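Search notes and handouts

Hurville Adult Learning Centre
Small Food Business, evening course
Handout 3: The front of the pack
By Agnese Ramanauskas
6 November 2019
19 shares | 0 comments

Before you read

In the last handout we looked at the inside of the pack: what touches the food, how the pack is closed, and how long the food stays good. Now we come to the outside. Many students want to begin with the outside, and I understand it very well, but please finish your storage sheet first. A beautiful box with stale biscuits in it will be bought one time.

The rules for labels are different from place to place and they change. I do not teach the law in this course. When you are ready to sell, ask your local food office for the rules of this year and read them slowly, with a pen.

1. What the front has to do

A person walking past a shelf gives your product a very short look. In this look the front must answer what the food is. After this it can say what kind it is, who made it and how much is inside. I put these in this order because it is the order in which I see customers ask at the market. They say "What is it?" much earlier than they say "Who are you?"

New makers often turn the order upside down. The name of the business is very large and the name of the food is very small. This is a natural mistake. You have spent months on the name, you have told your family, you have paid for the drawing. But the customer does not know the name yet, so it tells her nothing. When people know you, the name can grow.

A test you can do at home: put the pack on a table, walk to the other side of the room and ask somebody who has not seen it before to say what is inside. Give no help. If the answer is "Soap?" and you are selling fudge, you have work to do.

2. One strong thing in the middle

The eye goes to the place where there is a difference. If the whole front is full of flowers, stripes, medals and three kinds of letters, there is no difference anywhere and the eye goes to the next product. An area of plain colour around the food picture is useful, and it costs the same to print.

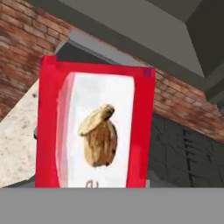 Figure 1. Red box with a white panel and a single nut-like item printed in the middle.

Strong colour outside, pale area inside, food in the centre: this is an old arrangement and you will find it on tea, on rice, on washing powder also. It is not original. For a first product I think this is an advantage, as the customer already knows how to read it.

Choose the picture with care. If you show a nut, the customer expects to find nuts, and somebody with an allergy will look at this picture before anything else. A picture is a kind of promise. Do not draw whole strawberries on a jar where there is only strawberry flavour. If you show the food served on a plate with cream and mint, say clearly in words that the cream and mint are not in the pack.

The picture does not replace the words. A person who has an allergy needs the written ingredients, and she needs them in letters she can read without a lamp.

3. Colour

I am often asked which colour sells best. I don't have an answer and I do not trust people who have one. Colour works beside other colours. A red pack is easy to see on a shelf of brown packs and difficult to see on a shelf of red packs. Go to the shop where you want to sell, stand in front of the shelf where your product will live, and write down which colours are already there. Ask the shopkeeper for permission if you want to take a photo.

In May one group did this work for a muesli. They had chosen green, and all the mueslis on the shelf were green. The leading one, Gerkel, had two greens. They changed to dark yellow and kept the rest of their design the same.

Remember also that the colour on your screen is not the colour on the carton. Uncoated board drinks the ink, and a warm red can come back from the printer as brick. Ask for a printed sample on the real board. Some printers will charge for it. Pay.

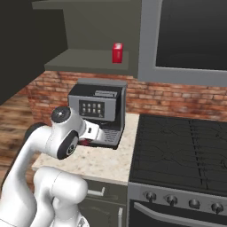
The next question is how many packs to order, and this is where small businesses lose the most money. The printer's price for one box becomes lower when the order is larger, so people order too many. Let us take a simple case. You can order 200 boxes, or you can order 800 boxes with a much better price for each. You have not yet sold to a shop. Then you discover a spelling mistake, or the supplier of your raisins changes and the ingredient list must change too. With the small order you lose little. With the large order you will be covering mistakes with stickers until next winter.

My advice for a first product is to buy a plain box and print only the label. You can change a label in one evening. When the recipe has stayed the same for a full season, you can think about a printed box.

4. Letters

Use one typeface, or two if they are clearly different. Thin grey letters on white look elegant on the designer's large screen and they disappear on a real pack. Capital letters are good for one or two words but tiring for a sentence. Handwriting letters should be kept for the name, and never used for the ingredients or the date.

Leave an empty place for the date. Each year somebody shows me a finished label with no space for it, and then the date goes on the bottom of the jar, where it is rubbed off by the shelf.

5. Windows and clear trays

A window lets the customer see the food, and this is honest and attractive when the food travels well. Crumbs do not look attractive. Shake your pack, carry it on the bus, and look through the window again when you arrive. Light is also a problem: nuts, oils and spices lose their taste when they stand in strong light.

If you use a clear tray, for example one of the Prastix type with a lid that clicks, the label usually must go on the lid and also on the side. Trays are stacked, and only the top one shows its lid.

Task for next time

Bring one empty pack from your kitchen that you like and one that you find confusing. Cut or fold them flat if you can. For each pack, write:

- the first thing you noticed
- where the name of the food is, and how large compared to the name of the business
- what the picture promises
- where the date is printed
- one thing you would remove

Please write full sentences. Half a page for each pack is enough.

Reading: the chapter on cartons in the Šimkus folder, on the shelf beside the door of the classroom. There is one copy only, so read it in the room and put it back.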